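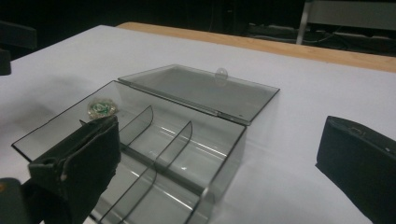
Gray box, lid open.

Dec 8, 2019

OK quick one tonight, I have work at 6 and my hands still smell like way oil. A few people asked how the shear rebuild went so I'm dumping it all here before I forget.

Background for anybody new. Small shop, three of us most days, Kwadwo Abugri owns it. The shear is an old Petrenko mechanical, 8 foot bed, bought out of a closed duct shop in Drellidthorpe. Good machine. Ugly green. It had been cutting worse and worse since July. Burr on the drop side, then a burr on both sides, then on thin stuff it would just fold the sheet down into the gap and make a noise like a stepped-on cookie tin.

Everyone said blades. Kwadwo said blades. I said blades too, I'm not going to pretend otherwise. So we flipped the blades to a fresh edge (four edges on these, we were on number 2) and it cut beautifully for maybe a week. Then right back to folding.

Should have stopped there and put an indicator on it. Didn't. Had a rush job.

What it was: the gibs. The ram was walking back from the bed under load, so the gap we set nice and tight with the machine sitting still was not the gap we had in the middle of a cut. Krishnamoorthy Devadiga came by, he used to do millwright work on the paper machines, and he stuck a pry bar behind the ram and leaned on it. You could watch the thing move. No gauge needed. He didn't even say anything, just looked at Kwadwo and went to get a coffee.

So Saturday was gibs day. Locked it out, blocked the ram, pulled the hold-downs off to get some room. The hold-downs are a pain because the feet are all slightly different heights from years of people grinding on them, so I numbered them with a paint pen. Do that. Then wipe the oil off BEFORE you number them, becuase otherwise you get to do it twice like me.

Left side gib wasn't terrible. Right side had a groove worn into it where the oil line had been pinched shut, who knows how long. Bronze liner was toast. Nandini Mathew at Lenden had liner stock on the shelf and cut it for us same day, $315 for both sides. I was braced for a lot worse. She also sold me new oil line and told me to replace every foot of it and not just the bad bit. Fine. Did it. 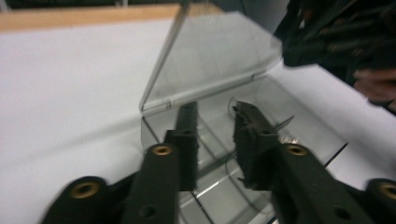 Clear box open on the white tabletop.

Fitting the liners took longer than everything else put together. Blue it up, slide it in, pull it out, look, scrape, swear, repeat. Krishnamoorthy did the scraping on the right one because mine looked like a raccoon did it. I did the left. Adjusted both sides up until the ram dragged, then backed off until it ran free through the whole stroke. By hand. Turning the flywheel over by hand on this thing is a workout and I am not 25.

Then blade gap. Feelers at both ends and the middle, bring the bed in, snug the bolts, check again, tighten, check again, because it moves when you tighten. Always moves. Set ours for the thin stuff since that's most of what we run, and there's a card taped to the frame now with the heavier settings so people quit guessing. Venkatesh Achari wrote the card, I can't be trusted with handwriting.

First cut on 20 gauge: clean. Paper: clean, all the way across. 10 gauge after we opened it up: clean. The thump at the bottom of the stroke is gone too, which I had got so used to I stopped hearing it.

Parts total came to $583 with the oil line, bolts, a couple of fittings and a brass pump rebuild kit I ordered from Iltham. Plus two Saturdays. Plus lunch, Kwadwo bought.

Still to do: back gauge reads long on the right end, one hold-down spring is tired, and I want a proper light over the table. Next month. Probably.

Jonalyn Pascual asked this one in the comments last time and I never got back to her, sorry! 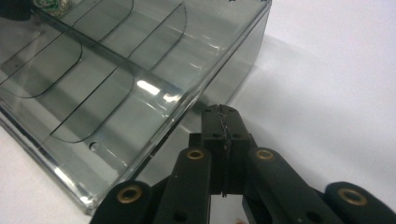
Can I check for ram movement before I spend money on new blades?
Put a dial indicator on the ram with the machine locked out and blocked, pry gently front to back, and read it at both ends. If the needle swings more than your blade gap, fix the gibs first and leave the blades alone.

Same goes for a press brake pretty much, different numbers, check your manual. If you don't have the manual, ask whoever makes it now, a lot of the old ones got scanned.

Bed. Will do the back gauge post when the back gauge is done, and pics of the liners if I can find where I put the old ones.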